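Count the Corrections, Not the Demonstrations

Thu 8 December

Most reports on teaching robots by demonstration open with a count of episodes. At Lagman we reported 1,726 for a two-arm placement task, and the number was well received. I think it was the wrong number to put first.

An operator working by remote control gets good quickly. By the second hour the approach path is always the same, the grasp comes at the same angle, and the recordings differ mainly in length. Of our 1,726 episodes, 997 contained no regrasp, no pause and no second approach. A policy trained on those alone has no data on what to do when the fingers arrive a little off.

Simulation does not remove the problem. The part can be rotated at will and the arms reset at no cost, but the person at the controls still brings habits to every run.
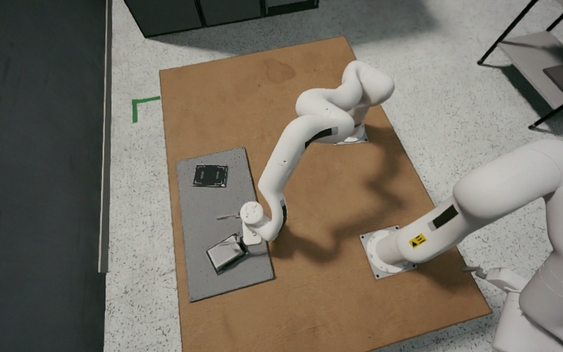 Flonport objects that corrections are mostly noise, that a hesitant operator teaches a hesitant robot, and that clean runs are the only ones worth paying for. There is something in this. We discarded 333 episodes for exactly that reason, and the motion became smoother.

It also became brittle. Contact is where small errors matter, and a smooth trajectory says little about recovering from them. My preference is to start some runs from a bad pose on purpose and have the operator work out of it. Five such starts per session cost little operator time.

Guiding the arm by hand gives a better feel for contact, though the operator's body tends to block the view, and with two arms it becomes awkward. I would keep remote control for that work and label each correction at the time of recording. From January our reports will list corrections in the first table and total episodes in the second.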